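Gallery: The Slipping Finger Fault, Corley Unit

Posted March 18, 2023

Our hand-held gripper from the Corley build began losing its hold in November, after almost 4000 grasps. Snack bags were the worst. One finger would lag behind the other, the bag would twist, and the recording for that grasp had to be thrown out. We lost 300 of them before we pulled the unit.
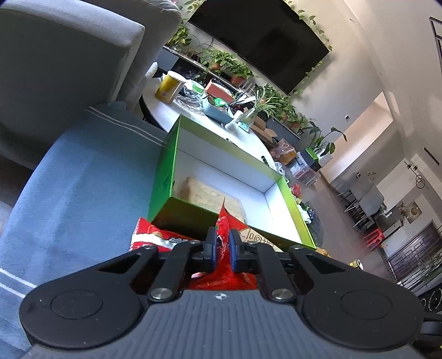
The fault was a loose screw in one of the linkage arms. It had backed out far enough to let the arm rock on its pivot, and under light loads the play was easy to miss. Duditz had flagged the same thing on an earlier unit, but the note never made it into our checklist.

There was a safety side too. With the arm rocking, the gap beside the pivot opened wide enough to catch a fingertip, and one operator got a bad pinch — no broken skin, but the session was stopped.

Both screws now get thread locker and a torque check every 1000 grasps. The four other units went through the same check at Kodikara, and one of them needed a new arm. Replacement pads are on order from Komevska.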